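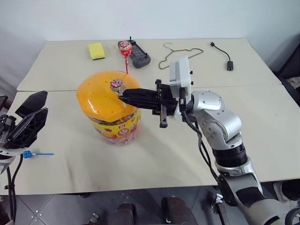
Candy jar with a red lollipop, cream tabletop

Home | Tickets | Coverage desk | Wire archive | Help

Ticket 217: Ellisar summit tracker showing the wrong signatories
Opened by: Despina Ionescu
Area: Vrabec tracker, regional security pages
Status: Solved, one item still open

Hi all, me again with the summit page. So the Ellisar Basin security pact went out on the wire a little after 9 this morning, and I started filling in our tracker the way I always do — paste the final communiqué into Vrabec, let it pull the delegations, check the names, publish. The communiqué lists 12 governments as signing. Our public page says all 36 delegations that attended have signed, including three that walked out of the border force talks. That is a pretty big thing to get wrong on a page other newsrooms quote from!

I've pulled the table off the page for now and left the story text up, which is fine as far as I can tell. Daithí wrote it from the room in Surcombe and he has the right list.

9:50 am
First thing I tried was the obvious one: clear the import, paste again, save. Same result. Then I tried it in another browser (I know, I know) and got the same result again. Daithí sent me the communiqué as a plain text file in case the formatting was to blame, and that gave me all 36 too.

10:15 am
Talked to Iñaki on the phone. He asked whether I was importing into the January page or a fresh one. January, of course, because it already has the background section and the map. He wants me to try a fresh one.

10:30 am
Fresh page, and now I get the right 12. So the communiqué is fine and the import is fine, and something on the January page is messing it up. I still want to use that page though, the link is in every story we've run on the pact and I really don't want to redo them all.

10:55 am
Note from Iñaki Zabala, pasted in from email so it's all in one place:
"The January page was set up for the opening session, when the only list we had was attendance. Somebody ticked 'treat attending as signed' so the table wouldn't look empty. It stays on for every import after that. Go to Page settings, Delegations, and untick it. Then delete the old rows by hand before you import, or they'll merge."

I'm fairly sure that somebody was me. I remember being annoyed at the empty table. Sorry!

11:20 am
Unticked it, deleted the rows, imported again. Table now shows 12 signed and the rest as attending only. Adoración checked every name against the communiqué and against her own notes from the foreign ministers' session, and she caught one more thing: the delegation from Loveo signed with a written reservation on article four (the part on hot pursuit across the lake border), and our table has no place to show that. I put it in a footnote for now. Not pretty but it's correct.

11:45 am
Table is back on the public page. I also put a correction line at the top saying what was wrong and when we fixed it. Saturnino has written to the two outlets that had already picked up our number, and one has changed theirs.

Still open: can we get a "signed with reservation" choice in the delegations column? This is going to come up again when the budget annex gets voted on, and Adoración says several delegations are already drafting theirs. The footnote box only holds up to 200 characters, so I had to trim Loveo's wording — I'd like to run it in full.

Leaving the ticket open for that part. I'm at my desk until six if anyone needs the original text file.

Despina

Contact the coverage desk | Copyright Vrabec | Back to top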